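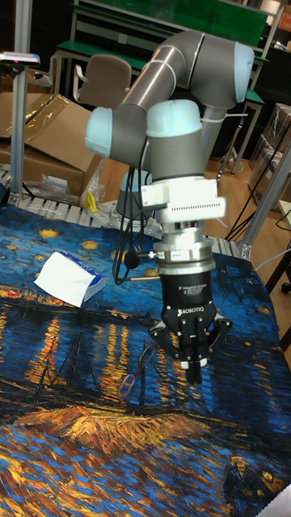
Raquel Torres told me in the comments to leave the iron in the closet until I know what the cloth is made of, so I'm editing this to say okay, the iron is back in the closet! Everything else in my post is still what I wrote this morning.

Fold lines won't come out of a big printed tablecloth, and how do I wash it without killing the colors?

I bought one of those tablecloths with a famous painting printed on it, the Van Gogh kind with the river at night and the gold lights in the water. I got it at a shop in Wallisbridge that was clearing out its linens, and it came folded into a tight little brick inside a plastic sleeve. No care tag. The sleeve had a sticker that said Pacheco Home and a price and that was it.

I've had it spread out on a table since the start of August and the fold lines are still there. They make a grid right across the painting, and once you notice the grid you can't see anything else. I tried laying heavy books on the worst ones overnight. I also tried a spray bottle of water, which helped a little on one crease, or maybe I just wanted it to.

I'd also like to wash it, because it has that new-fabric smell, sort of like a shower curtain. But it's mostly dark blue and I have a bad history with dark blue (a set of curtains, a white bath mat, let's not). My sister swears by Prilunine in the rinse. I've never used it and the bottle isn't cheap.

So I guess it's really two things. What do I do about the creases, and is it safe to machine wash? I have a top loader, nothing fancy, and a dryer that runs hot no matter what I set it to. I'd love to have this sorted before my in-laws come, they're driving down from Drolville and my mother-in-law irons pillowcases.

Asked by maddy_in_the_kitchen
Viewed 3374 times

Raquel Torres
Reputation 1069

Figure out the fiber first and the rest gets a lot easier. Pull one thread out of the hem, somewhere it won't show, and hold it up to the light. Cotton looks fuzzy and uneven and it breaks with a soft little tuft at the end. Polyester looks smooth, has a bit of shine, and it stretches before it snaps. People will tell you to burn the thread, and you can, over the sink with tweezers, but the pull test is usually enough for a tablecloth.

If it's polyester, a hot iron is how you end up with a shiny patch right in the middle of the sky. Steam is your friend. Hang the cloth over a shower rod or a door, hold a steamer a few inches off the back side, and pull down gently with your other hand as you go. Do one fold line at a time from top to bottom. I've done 6 of these for our church hall and the long center fold is always the stubborn one, so give it a second pass after it has cooled.

If it's cotton you can iron it, but iron the back, while the cloth is still damp from the wash, with a plain pillowcase between the iron and the print. And take it straight from the iron to the table. Folding it again while it's warm just presses in a new set of lines.

For washing, cold water, gentle cycle, inside out (well, face in - fold it loosely so the print is on the inside), and half the detergent you'd normally use. Wash it by itself the first time. Before any of that, do a rub test: wet a white rag, rub it hard on a dark corner for a minute, and look at the rag. If you get a lot of blue, wash it by hand in the tub and keep changing the water until it runs clear.

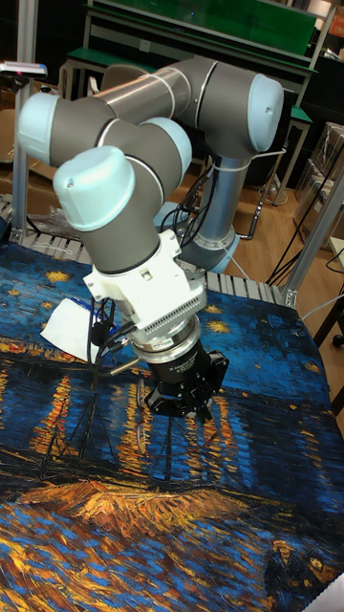

River-at-night print: the little yellow stars are up near the top of the cloth and the orange and gold streaks run down through the water.

With a print like that I'd do the rub test on the darkest blue you can find near a hem. Testing on the gold won't tell you much, since it's the dark parts that tend to bleed.

Skip your dryer if it runs that hot. Line dry it in the shade, or over two chairs with a sheet under it. Don't clothespin it by the corners, they stretch into little ears and never sit flat again.

On the Prilunine, I don't use it so I can't say. A cup of white vinegar in the rinse takes care of the smell and costs next to nothing. I wouldn't count on vinegar to lock in dye though, whatever you read.

gus.b

just throw it in the dryer with a wet towel for 5 minutes, works on everything

Comment from maddy_in_the_kitchen: My dryer would cook it, but thank you!

Comment from gus.b: then hang it in the bathroom when you shower

pennyandthread

I agree with most of what Raquel said, but I'd wash first and worry about the creases second. Half of those fold lines are sizing, the stiff stuff they put in so the cloth looks crisp in the package. It comes out in the wash and takes a lot of the crease with it. I've had cloths where I never needed the steamer at all.

Also, once it's flat, quit folding it! Save the cardboard tube from wrapping paper (or ask at a fabric store, they throw the long ones out all the time) and roll the cloth around it with the print facing out. Mine lives behind the coats. If the cloth is wider than the tube, fold it once lengthwise with a bath towel tucked along the fold so it stays soft and round.

One more thing about sun. Dark prints fade by the window side first, so turn the cloth around every couple of weeks if it stays out all the time. Yes, the painting will be upside down for somebody. At my table that's my husband and he hasn't complained yet.

Comment from maddy_in_the_kitchen: Did the thread thing and it stretched and stretched, so polyester I guess. Rub test came up barely blue. It's going in on cold tonight after supper, and my neighbor is lending me her steamer.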